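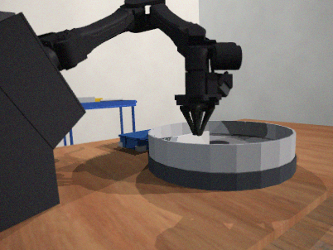
*The simulated bench, with the gripper reaching down into the round container.*

I've spent most of this fall comparing grippers in simulation, and I'd like to put in a kind word for the bin. Everyone I know tests on a bare tabletop first, and I did too, for years, because it's easy and the numbers come out looking so nice. But a flat table will forgive almost any gripper (even the clumsy one I built in June, bless it).

Put a wall around the object, even a low one, and you start learning things. Now the width of the mounting plate matters, and so does whatever you've bolted beside the wrist, and you find yourself fretting about the rim on the way in and again on the way out. I ran 12 layouts this way with two sets of fingers. The slim linkage fingers, which I had ranked second on the open table, came out ahead in 11 of them.

Christos Mavromatis, who shares the Skokbridge bench with me, thinks I'm being unfair to wide fingers, and we've had four long lunches over it. He'd like a soft pad and a slower approach before anybody writes them off. Fair enough! I'll gladly run those too.

What I won't do anymore is pick a gripper from open-table scores alone. If your parts are going to live in a bin, please test in a bin, and do it before you order the hardware.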